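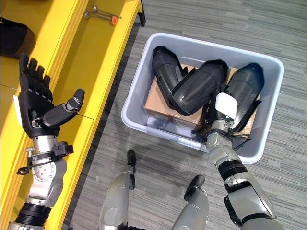

Bin picking trial at our parts depot, three months in
Forum: Shop Floor and Warehouse > Automation

blino_parts
December 4, 2023
Promised an update on this so here goes. We started in September with one two-armed humanoid on the returns line at Davell, sorting molded rubber parts out of gray totes. I'm the shift lead and I was ready to hate it. I don't! It's the most interesting thing I've had to work with in years. Last month it handled 3,264 pieces on its own, and my wrists can tell (I used to do a lot of those myself on overtime).
What changed for us: two people came off bin picking and now do inspection full time. Same pay grade so far, more sitting, way more arguing about what counts as a torn rib - which they love. Ask me anything.
- Benedito Lins

gosska_refugee
3,264 in a month is not a lot. A decent picker at my old place did 400 a shift without trying.

blino_parts
Sure, and ours do too on a good day. It only gets the odd shapes nobody wants, and only for part of the shift. Watching it work out which way a boot-shaped part is lying still makes me stop and stare.

amanuel_y
Maintenance here, different site (Jemal, the north building). How are the fingers holding up? We went with plain two-jaw grippers on fixed arms and I keep one spare set on the shelf. Five fingers sounds like a lot of little joints to keep happy.

blino_parts
One thumb joint swapped, took me longer to find the right driver than to do the job. The cable at the wrist is what I check every morning. It likes to catch on things.

tote_goat
Question for OP, who does the resets when it drops something? At our place that got added to the line people's day with no mention in the job sheet. You end up babysitting. I'm all for the tech but somebody should be paid for that hour.

blino_parts
Fair. It was me for the first few weeks, unpaid in the sense that my other work just piled up. Now it's a named role on each shift and it rotates. Took some pushing.

gosska_refugee
And when they bring in a second one, do the two inspectors still have jobs? Asking seriously.

blino_parts
I asked the same thing. The answer I got was that the plan is 4,000 pieces a month before anyone talks about a second unit. That's not a promise about jobs and I told them so. I'd still rather be in the room learning it than reading about it.

amanuel_y
Agree with that last part. Two of our guys took the Drundico course and now they program the cell themselves, best thing to come out of the whole project. Amanuel Yilma on the staff list if your people want to compare notes. Bring pictures of that wrist cable, I have a clip that might fit.

blino_parts
Oh please, yes! Sending you a message tonight.

tote_goat
Post the rotation sheet too if you're allowed. I want to show it to my supervisor.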